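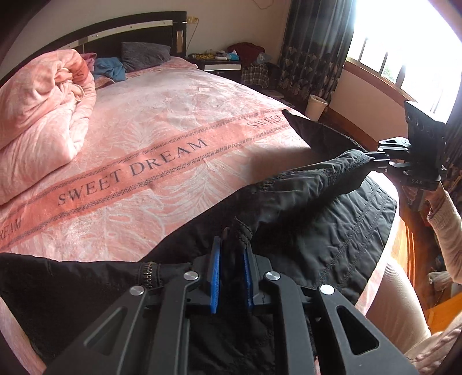
Foto: Brenda Durán

Brenda Durán
Septiembre, 9:40
Última actualización: 13:15
Tiempo de lectura: 4 min

Hilo sobre doblar ropa de abrigo ligera, de la negra, lisa y resbaladiza que no se queda quieta. Estoy con el cambio de armario y con la maleta para Cabral a la vez, así que va todo mezclado.

Lo primero: doblo en la cama. La mesa de la cocina es más firme, pero es estrecha y las mangas y las perneras cuelgan. Una prenda que cuelga por un lado se va sola al suelo.

La tela lisa sobre madera patina. Sobre una colcha de pelo se agarra bastante mejor. La mía es rosa, con hojas, y tiene una banda que dice SWEET DREAM. La banda me viene bien como línea recta para alinear los dobleces.

Antes de empezar estiro la colcha solo en la parte donde voy a trabajar. Lo demás se queda como esté. La manta gorda, doblada y a un lado.

Luego vacío los bolsillos. La temporada pasada guardé un recibo de 900 pesos que necesitaba y lo encontré en septiembre, hecho una bola.

Cierro cremalleras hasta arriba. Los broches de presión también, todos. Si quedan abiertos se enganchan con el forro de la prenda de al lado y dejan marca.

Me preguntó Hipólito Godoy si conviene planchar antes. Yo no plancho nada de esto. Extiendo la prenda, paso la mano del centro hacia fuera y doblo. 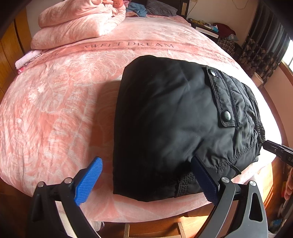 El doblez que uso es en tercios, a lo largo, y después por la mitad. Para la maleta una vuelta más. Procuro que los bolsillos con tapeta queden por fuera, porque el broche metido entre capas hace un bulto. En esta los dos broches plateados quedan a la vista, en el costado, y se nota que el paquete sale parejo. El cordón fino me asoma por abajo en una lazada. Hay que meterlo antes de guardar, que si no se traba con el cierre de la maleta.

Las partes con elástico van al final y hacia dentro. El fruncido empuja y abre el doblez si lo dejas en la primera capa.

Otra cosa del elástico: no lo estiro para que quede plano. Siv Strand lo hacía sujetándolo con pinzas toda la temporada y se le quedó flojo. Ella dice que ya estaba flojo de antes. Puede ser.

Sobre lavar antes de guardar. Sí, siempre, aunque se haya usado una vez. Con poco jabón. Yo compro el Davimel de botella grande y echo la mitad de lo que cabe en el tapón. Nada de suavizante en telas lisas.

Y secar del todo. Las costuras dobles tardan más que el resto y engañan. Las toco una por una con los dedos, sobre todo las de la tapeta y las del elástico.

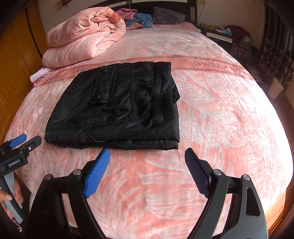

La prenda negra doblada sobre la colcha, con la zona fruncida a un lado.

Sigo, que me preguntaron por el peso. La bolsa con lo negro ya doblado me dio 517 gramos en la báscula de cocina. Es menos de lo que pesa el suéter de lana que llevaba otros años, y ocupa más o menos un tercio.

Viajo con una maleta Zuron de cabina, vieja, de las blandas. Abajo zapatos, luego lo que pesa, y arriba del todo lo resbaladizo. Si lo pones abajo se desliza y la maleta llega con todo cargado hacia una esquina.

Las prendas lisas no las apilo entre ellas. Una negra, una camiseta de algodón, otra negra. El algodón frena.

Binta Danladi me escribió que ella enrolla en lugar de doblar. Probé. Con algodón me funciona, con esta tela el rollo se abre en cuanto lo suelto. Habría que ponerle una liga y no me gusta la marca que deja.

Para el armario hago lo mismo pero con un doblez menos, y guardo en vertical, como libros. En mi cajón caben 5 así. Si meto otra ya no puedo sacar una sin arrastrar las demás.

Las bolsas al vacío las dejé. A mí me salían las chaquetas con arrugas que duraban semanas, y dos de las bolsas perdían aire. Ahora uso una funda de tela con cierre, de las de almohada.

Lo que no sé resolver es la pelusa. La colcha de pelo sujeta muy bien y también suelta, y en negro se ve todo. Paso un cepillo de ropa al terminar cada pieza. Si alguien tiene un sistema mejor, lo leo.

Respondo aquí a Gervásio Xavier, que preguntó por prendas con capucha: la capucha se dobla hacia la espalda, plana, con los cordones metidos dentro, y después los tercios de siempre. Si es muy grande la dejo para el último doblez y envuelvo el paquete con ella.

Añado a mediodía: cerrada la maleta, sobró sitio para las botas. Son más de 1000 kilómetros hasta Cabral y prefiero llevarlas ahí que puestas.

Me falta lo del invierno de los niños y las mantas. Eso lo pongo en otro hilo cuando lo tenga hecho.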